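How do I get a sticky dresser drawer to slide again?
Posted in Furniture & Storage

I inherited my aunt's old dresser this spring and I love it to pieces, but the bottom drawer fights me every single morning. It's the runners, I think, wood on wood with no metal anywhere. It got much worse in August when the air turned muggy. I'd hate to sand something I can't put back! Any gentle ideas?

gonivero

Oh, I feel for you! Please try wax before you sand anything. Pull the drawer all the way out, brush the dust off the runners, and rub a plain white candle along both sides until they feel slick (I go over mine 3 times, and then once more for luck).

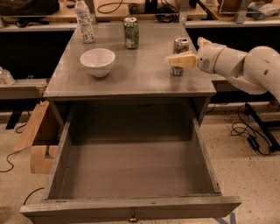 Then slide it in and out a bit so the wax spreads. If it still grabs after that, wait for drier weather before you decide, as wood swells when it's humid and may well settle down by itself.
pollach_attic

wd40
kazmi122

Please don't use oil on bare wood, it soaks in and gathers dust. The candle is good advice, and a dry bar of soap will do in a pinch, though mine got gummy after two summers.
prulter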